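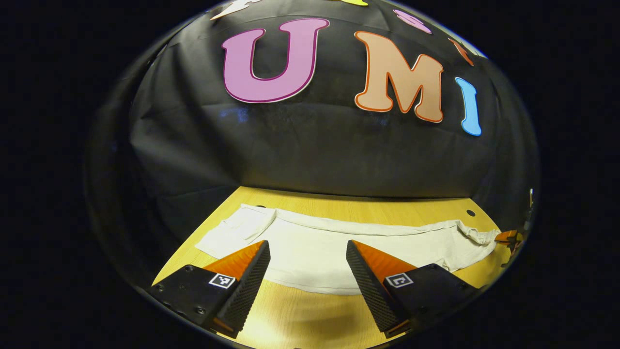 Photo: Roltelari Kids / Letters on black cloth

Why Do Some Letters Look the Same in a Mirror?

I love capital letters. I love them so much that I once spent a whole rainy October afternoon holding them up to my bathroom mirror, one after another, until somebody banged on the door and wanted to brush their teeth. So let me tell you what I found out, and then you can go hog your own bathroom.

Look at the U, the M and the I at the top of this page. Now imagine a line running straight down the middle of each one, from top to bottom. If you could fold the U along that line, the left side would land right on top of the right side. Same with the M! Same with the I! (A font designer might draw one side of a letter a tiny bit fatter, but we're going to be relaxed about that today.)

When a shape can be folded so that both halves match, we say it has symmetry. You say it like this: SIM-uh-tree. The fold line is called the line of symmetry, or sometimes the mirror line. Tipping a letter over a little doesn't spoil it, by the way. The line just tips over too.

So what does the mirror do?

A mirror on the wall seems to swap left and right. Hold up a big letter R and the mirror shows you a funny backward R, with its leg kicking out the wrong way. Hold up a U and you still get a plain old U. The mirror did its swapping, but the two sides were the same to begin with, so you can't tell!

The capital letters that can do this trick are A, H, I, M, O, T, U, V, W, X and Y. Try them. I'll wait.

Now for the part that made me run down the hall to show everyone. Write a whole word using only those letters, but stack it, with one letter under the next like a ladder. TOMATO works. So does MAMMOTH, if you can remember how many Ms it has (I never can). Hold your ladder word up to the mirror and you can still read it from top to bottom. If you write TOMATO the usual way, across the page, the mirror gives you OTAMOT, and I think that sounds like a planet.

Sideways folders

Some letters fold the other way. Cut out a big capital B and fold the top half down over the bottom half. It matches, or close enough. C, D, E and K do it too. For these letters the mirror line runs across the middle, like a belt.

Want to see them work? Write CHOICEBOX on a piece of paper in neat capitals. (Yes, I squashed two words together. It's my page.) Stand a small mirror along the top of the word so you're looking down into it. The reflection is upside down, and you can still read it! Try it with your own name next. Mine turned into something that looked like a plate of noodles.

A few letters are show-offs and can fold both ways: H, I, O and X. If you draw your O as a perfect circle, it has so many mirror lines that you'd never finish drawing them. You could draw 1,000 and there would still be room for more.

And then there are the spinners

N, S and Z won't fold neatly in either direction. I felt a bit sorry for them until I turned my paper upside down. An N turned upside down is still an N. S is still S, and Z is still Z. They have a different kind of symmetry, called rotational symmetry. Rotate is just another word for turn.

What about poor F, G, J, L, P, Q and R? No folds and no spins, at least the way most people write them. They're still very good letters. You need an L for lemonade.

Where else can you look?

Everywhere! Lots of butterflies have wings that nearly match. Many leaves have a line down the middle, and if you fold one gently you can see how close the two halves are. Your own face is almost symmetrical, but it's never perfect. One eyebrow might sit higher, or your smile might go up more on one side. Mine does.

Snowflakes are my favorite. The classic kind has 6 arms, and you can turn it a little at a time and it keeps looking like the same snowflake.

Make your own matching letters

You'll need paper, a pencil and scissors with round tips. Fold the paper in half like a card. Draw half of an M against the folded edge, so the middle of the letter sits right on the fold. Cut through both layers, but don't cut along the fold itself or you'll have 2 skinny half letters (ask me how I know). Open it up and there's your M.

Once you've made a few, tape them to a wall and see who can spot the mirror lines first. My longest ladder word so far is AUTOMATA. If you find a longer one, write it down the side of a page and send it in to the Roltelari Kids letter box!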